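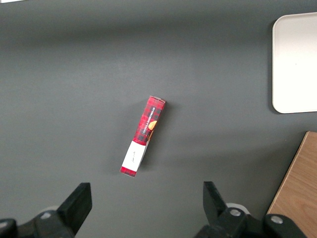

Packaging Notes: Cartons, Labels and the Break Room Shelf

The shortbread order for the fall arrived from Ostermann in September. It is the same slim carton as last year, red tartan with the flavor printed lengthwise in white. Vanilla only this time. The butter and lemon versions are on a separate order and will be covered when they arrive.

Labeling

Each carton gets one white paper band before it goes on the shelf. The band wraps the lower part of the box and leaves the flavor name readable. Please keep it there. Last year a number of bands were placed across the middle, and people opened cartons to find out what was in them. An opened carton cannot go back on the shelf.

The band should sit flat. Paper that is pulled too tight creases along the upper edge, and a creased edge catches on the next carton when the row is pushed back. Wrap, press the overlap on the rear face for a few seconds, then turn the carton over and check the front. Glue dots hold better than clear tape on this board, which has a coated surface.

Write the receipt date and shelf letter on the band with the black fine-tip marker. Pencil and ballpoint are too faint to read under the shelf lights. If the writing can't be read at arm's length, replace the band.

Storage

Cartons go on the long narrow side, flap end toward the front. Standing them on end saves space but puts the full weight of the cookies on the bottom piece, and the breakage figures show it. In the test run by Jannik Wunderlich at the Sesside building, 30 cartons were stored on end for 8 weeks and the same number on the long side. Cracked pieces were found in eleven of the upright cartons and in two of the others. The sample is small, but the difference is large enough to act on.

Keep the shelf away from the coffee machine. Warm, damp air softens the board first and the cookies after that. The lower two shelves on the north wall are the driest in the room and are now reserved for baked goods. Tea has moved to the cabinet by the sink.

The white trays are for serving. They should not be used to hold unopened stock, as the rounded corners waste space and the cartons slide when the tray is lifted.

Quantities

The Isness and Sesside buildings together used 1,629 cartons of all kinds over the past 366 days. Shortbread was roughly a fifth of that, behind crackers and oat bars. Use rises sharply in the last part of the year, so the fall order is larger than the spring one. Requests for more than one case at a time should go through the Joltier order form, with the building and shelf letter filled in. Forms without a shelf letter are returned.

Opened cartons

Fold the inner wrap over twice and close the end flap. Tucking the flap in works for two or three openings, after which the crease gives out and the carton needs a clip. Clips are in the top drawer. Move what is left to a tin if it will not be finished the same week, and put the flavor on the lid.

Empty cartons go in the paper bin, flattened, with the band left on. The inner wrap goes in the general trash.

Changes to the label layout take effect on 11/08/2023. Bands printed before then may be used up. Questions about stock or shelf letters go to Jannik Wunderlich, Isness building, second floor.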